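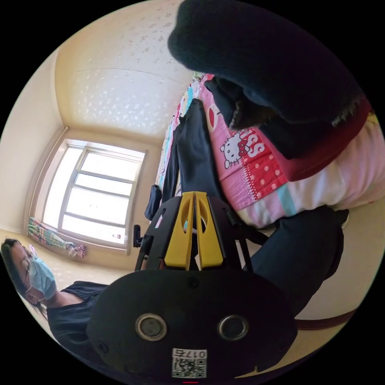 Skemstead公寓住宿服务处　报修与服务工单

工单编号：242
受理日期：2023年8月9日
受理渠道：住宿服务台书面登记
报修类别：房间织物（窗帘、床上用品）
优先级：普通，受理后升为较高
报修人：Kazue Iwasaki
受理人：Sachiko Nishimura
现场处理：Yoshinori Yagi、Kohei Minami
复核人：Volker Wegener
当前状态：已关闭，附遗留事项

一、报修内容（按登记原文录入）

床边大窗的花窗帘收拢以后拉不开，需要用力拽才能移动一小段，拽到窗户中间的位置就停住。因担心损坏，现一直收在一侧，用绑带系住。白天光线直接照到床上，午休受影响。另外，床单尺寸似乎不对，夜间翻身后床尾一侧总会脱出来，每天早上都要重新铺。上述两项麻烦一并处理。本人日间通常在室内，可以配合上门，但请提前告知时间。

二、受理意见

受理人已与报修人通话核对。窗帘问题自上次集中换洗后出现，换洗前使用正常。床单问题出现的时间报修人记不清楚，大致也在换洗以后。两项均涉及同一批次的织物，合并为一张工单处理，不另行拆分。

受理人提示报修人：处理完成前请勿继续用力拉拽窗帘；窗帘保持收拢状态即可；绑带不必解开。如需遮光，可向服务台借用临时遮光帘。报修人表示暂不需要。

依照《住户室内作业须知》，上门人员进入卧室前应先敲门并说明来意，移动床上物品须经住户同意，住户个人衣物由住户本人收起，不得代为整理。

三、背景情况

本房间的窗帘由Cararell供货，挂装及日常换洗由Bastos负责。床上用品由Farcombe洗涤，按批次送回，由楼层布草间分发。窗帘换洗每年安排一次，本年度因一月份的批次延误，顺延至夏季进行，与床上用品的例行更换排在同一周。

该楼层房间窗户较大，窗帘幅面也相应较宽，拆挂时一人操作较为困难。此前其他房间亦有换洗后拉动不畅的反映，均以现场调整滑轮解决，未形成书面结论。本次由复核人要求完整记录排查过程，供后续换洗作业参考。

四、排查与处理记录

记录一（首次上门，记录人Yoshinori Yagi）

经住户同意进入卧室。住户在场。进门后先行说明作业范围，即检查窗帘、轨道和床单尺寸，不涉及其他家具。

窗帘处于收拢状态。先检查绑带及墙面挂钩。绑带系得较紧，系法与挂装说明不同，绳头在布面后方多绕了一圈。解开后窗帘布能够自然垂落，无缠绕。墙面挂钩固定良好，用手轻拉无松动。由此排除绑带卡住布面的可能。

其后徒手试拉。靠收拢一端的一段能够移动，阻力偏大；至窗户中段明显受阻，继续用力时轨道有轻微响声，遂停止。反方向推回时阻力较小。往返试拉几次，受阻位置相同，未见偏移。

初步判断：问题位于轨道中段，或位于该处滑轮，与布面及绑带无关。因未携带梯凳，本次未能检查轨道内部。已向住户说明，并约定再次上门。离开前按住户要求将窗帘重新收拢系好，绑带改为标准系法。

床单部分：住户已自行将床面个人衣物收起。掀起床尾检查，床单在床尾一侧塞入量明显不足，床头一侧则塞入较多。铺设方向是否有误，需取下后测量方可确认。住户表示当日已铺好，希望下次一并处理，故本次未取下。

记录二（与供货方联系，记录人Sachiko Nishimura）

向Cararell询问该型窗帘轨道的结构及常见故障。对方答复，该型轨道由两段拼接，接口处设有连接片，连接片未推到位时接口会形成台阶，滑轮经过时受阻。对方建议先检查接口，再检查滑轮，不建议直接喷涂润滑剂，以免油渍沾染布面。

对方同时询问换洗时是否拆过轨道。按本处规定，换洗只取布面，不拆轨道。已向Bastos核实，Bastos回复称当日作业人员未拆轨道，但取布时曾从中段将部分滑轮脱出，原因是端头封盖较紧，未能取下。该做法与挂装说明不符。已请Bastos以书面形式确认。

向Farcombe核实床单批次。对方答复，送回批次中混有另一规格床单，已在其内部查到差异，数量正在核对。差异规格宽度相同，长度较短。对方请本处先行抽查布草间库存。

记录三（布草间抽查，记录人Kohei Minami）

对布草间同批次床单进行抽查。两种规格外观一致，颜色一致，仅缝边内侧标签不同。标签字迹经多次洗涤已较浅，光线不足时不易辨认。布草间照明位于入口上方，货架里侧较暗，分发人员通常不在该处查看标签。

将两种规格对折后叠放比较，短规格的长度差为24厘米。该差值与床尾塞入量不足的情况相符。

从库存中选出一套标准规格床单，核对标签后单独装袋，贴房间标记，备第二次上门使用。其余短规格床单已从货架取下，另行存放，待Farcombe取回。

记录四（第二次上门，记录人Yoshinori Yagi、Kohei Minami）

提前与住户确认时间，住户在场。携带梯凳、手电、十字螺丝刀、备用滑轮、干布及防尘罩布。床铺靠近窗户，为避免灰尘落到寝具上，作业前先取下床单，再用罩布覆盖床面。床边住户个人物品由住户自行移走。

窗户保持关闭。登梯检查轨道，步骤如下。

先查接口。轨道中段接口处确有台阶，用指尖沿轨道下缘可触到。连接片偏向一侧，未完全进入另一段轨道。接口两侧固定螺丝中有一枚松动。

再查滑轮。接口附近有3只滑轮方向装反，轮面朝外，其中一只边缘有磨损。推断系换洗取布时从中段脱出，回装时未核对朝向。其余滑轮转动正常。

处理过程：将布面从收拢一端起逐个脱钩，两人配合，一人登梯，一人在下方托住布面，避免布料拖地。取下后对折搭放在罩布上，未直接接触寝具。松开接口螺丝，将连接片推至居中位置，重新锁紧。以手指复查，台阶消除。端头封盖经住户同意后取下，封盖内侧积有灰尘，是其不易取下的原因，以干布擦净。装反的滑轮全部退出，有磨损的一只更换为备件，其余调整方向后从端头装回。未使用润滑剂。

布面重新挂装时按原有褶位逐一对应。挂至中段发现下摆略有高低，系一处挂钩插入孔位错开所致，取下重插后下摆平齐。流苏部分未作拆动，仅理顺。

试拉：从收拢一端拉至另一端，全程顺畅，经过接口处无停顿、无响声。推回亦正常。由住户本人试拉，住户表示手感与换洗前相同。

床单部分：将取下的床单与备用标准规格床单对照，确认原铺床单为短规格，标签字迹可辨。更换标准规格床单后，床头、床尾两侧塞入量一致，四角折入平整。住户要求床尾多留余量，已按要求调整。换下的床单装袋带回，登记后与其他短规格床单合并存放。

作业结束后收起罩布，擦拭窗台及梯凳接触过的地面。现场未遗留工具及零件。住户在作业单上签字。

记录五（回访，记录人Sachiko Nishimura）

更换后第二日致电住户。住户反映窗帘使用正常，夜间床单未再脱出。另提出一点：窗帘完全拉合后，侧边与墙面之间仍有缝隙透光，早晨光线较亮。询问是否可以加装遮光层。

受理人答复，侧边缝隙系现有幅面及轨道长度所致，不属于故障，加装遮光层须经房间设施变更程序审批。已告知申请方式，并将申请表放入住户信箱。该项不计入本工单完成条件，列为遗留事项。

五、原因认定

经复核，窗帘拉动受阻由两个因素共同造成。轨道接口螺丝松动，连接片偏位，形成台阶；换洗取布时从中段脱出滑轮，回装方向有误，加大了通过接口的阻力。螺丝松动的时间无法确定。中段脱出滑轮的动作可能导致接口进一步偏移，但现场痕迹不足以单独认定，本处不就此作责任划分，仅就不按说明作业一项向Bastos提出整改要求。

床单脱出的原因为规格混批。混批发生在洗涤环节，布草间分发时未核对标签，未能及时拦截。两个环节各有不足，分别处理。

住户在整个过程中的使用方式正常，不承担任何费用。

六、往来函件摘录

（一）Bastos书面确认

贵处来函收悉。经向当日作业人员了解，取布时因端头封盖无法徒手取下，作业人员为避免延误后续房间进度，自中段将滑轮逐只脱出，完成后原路装回。作业人员当时未携带挂装说明，对滑轮朝向未作核对。我方认可该做法不符合约定。后续换洗作业将随车配备说明书及取盖工具，封盖确实无法取下时，应先行停工并联系贵处。

（二）本处复函

来函已存档。请贵方另就同期换洗的其他房间提供作业清单，注明哪些房间曾从中段脱出滑轮。清单中涉及的房间由本处逐间试拉，发现受阻的，请贵方派员随同处理。作业时间须避开住户午休时段，并提前通知。

（三）Farcombe来函

关于床单规格混批一事，我方已核对出入库记录。短规格床单原属另一客户，洗后分拣时因折叠尺寸接近，误入贵处批次。现拟取回全部短规格床单，并补足同等数量的标准规格床单。补送批次将在外包装加注规格，便于贵处分发时辨认。

（四）本处复函

同意取回及补送安排。外包装加注规格一项请作为固定要求执行，不限于本次补送。另，缝边标签褪色问题请一并研究，可考虑改用织标。收货时本处将抽查，不符者整包退回。

七、复核意见（Volker Wegener）

处理过程符合程序。首次上门未携带梯凳，导致同一房间上门2次，给住户造成不便。今后凡登记内容涉及窗帘或轨道的，派工时应默认配备梯凳，不以现场需要为准。

现场记录对轨道接口和滑轮的检查顺序写得清楚，可作为同类报修的参考。请Kohei Minami据此整理一份简要的检查单，放入布草间文件夹及维修组工具箱。检查单应写明：先查绑带与挂钩，次查接口，再查滑轮朝向，最后查布面挂钩孔位。不得使用喷涂类润滑剂。

床单分发环节，请在货架里侧增设照明。照明到位之前，分发人员应将床单取至入口处核对标签后再行发放。

八、后续措施及办理情况

向Bastos索取同期换洗房间清单：已收到。涉及的房间正在逐间试拉，结果另行建单，不并入本单。

短规格床单取回：已由Farcombe取走，双方签字交接。

标准规格床单补送：已到货，抽查合格，已上架。

检查单：初稿已提交，复核人提出一处修改，要求将“确认滑轮方向”改为“确认轮面朝内”，避免理解不一。修改后已发放。

布草间里侧照明：已报工程组，等待排期。

备用滑轮：本次使用后库存不足，已向Cararell订购。到货前如有同类报修，可先从未出租房间调用，调用须登记。

九、遗留事项

窗帘侧边透光。住户已领取设施变更申请表，尚未交回。交回后由Sachiko Nishimura转复核人审批，并告知住户结果。审批时请一并考虑加装遮光层后布面总重对现有轨道的影响，必要时征询Cararell意见。住户如不再申请，本项自动撤销，无须另行通知。

十、同类问题处理提示（供服务台接听时参考）

住户反映窗帘拉不动的，先询问受阻位置是否固定。位置固定的，多与轨道接口有关；位置不固定的，多与个别滑轮或布面缠绕有关。请住户停止用力拉拽，不要自行登高检查，也不要站在床上操作。

住户反映窗帘下摆不齐的，多为挂钩孔位错开，通常不影响拉动，可安排普通优先级。

住户反映床单脱出的，先请住户查看缝边内侧标签。标签无法辨认的，不必要求住户测量，直接携带标准规格床单上门更换，并将换下的床单带回核对。

需要住户收起个人衣物或物品的，应在预约时说明，给住户留出时间。住户不便收起的，改约，不得在未经同意的情况下移动。

换下的织物一律装袋带回，不得在走廊抖动或临时堆放。

十一、附件清单

Bastos书面确认函一份
Farcombe来函一份
短规格床单交接单一份
住户签字作业单两份（首次上门、第二次上门各一份）
窗帘轨道检查单（修改后）一份

十二、关闭说明

报修内容两项均已处理完毕，回访无异议，准予关闭。遗留事项由受理人跟进。住户如在关闭后再次发现窗帘受阻，可引用本工单编号直接报修，无须重新填写情况说明，按较高优先级派工。

归档：Sachiko Nishimura
复核：Volker Wegener
抄送：维修组、布草间、Bastos、Farcombe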